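5.3 Setting up the drying program

Your Plikow heated airer leaves the factory with all programs switched off. Set at least one before first use. You will need the airer fixed to the wall (see section 3), the power lead connected and the control panel lit.

1. Press and hold MENU until the panel beeps twice.
2. Use the arrows to select LOAD TYPE and press OK.
3. Choose LIGHT, MIXED or HEAVY. Shirts, pillowcases and tea towels are LIGHT. Jeans, bath towels and bath mats are HEAVY. If you are not sure, choose MIXED.
4. Select RAIL HEAT. The factory value is 600 watts, which suits most laundries. Lower it if the airer shares a circuit with a dryer or a portable heater.
5. Select RUN TIME and set the minutes. The default is 75. HEAVY loads will usually need a second run.
6. Press OK, then MENU to leave. The panel shows the program number in the top corner.

Note: The airer does not save a program until you leave the menu. If the power goes off part way through, start again from step 1.

Note: Models sold with the Niltovier humidity sensor have an extra line, AUTO STOP. Leave this off for the first few loads so the sensor can settle to the room.

5.4 Loading the rails

1. Spin washing at the fastest speed the care label allows. The airer is not designed for dripping items.
2. Lower the rails fully and lock both side catches. You should hear each one click.
3. Hang the heaviest items on the two rails nearest the wall.
4. Leave a finger's width between items. Fold large towels over one rail only, with the hems level — doubled fabric holds water along the fold.
5. Raise the rails by the cord and wind it onto the cleat.

CAUTION: The maximum load is 11 kg, weighed wet. Do not hang from the rails or let children swing on them.

CAUTION: Do not cover the vent slots at either end. If they are blocked the thermal cut-out will trip and the panel will show E4. Switch off at the wall, clear the slots and let the unit cool before restarting.

Coloured towels may shed dye and lint in their first few washes. Dry them separately from whites and wipe the rails with a damp cloth afterwards. Do not use bleach or abrasive cream on the rails, as both will dull the coating.

5.5 Cleaning the lint tray

1. Switch off at the wall.
2. Slide the tray out from the left end.
3. Brush off the lint and rinse the mesh under the tap.
4. Dry the tray completely before putting it back.

The panel shows a reminder after 1,047 minutes of running time. To clear it, hold OK until the tray symbol goes out. Replacement trays can be ordered from Hurstead spare parts — quote the model number on the label under the control panel. 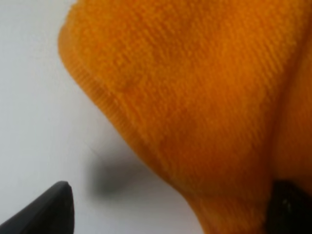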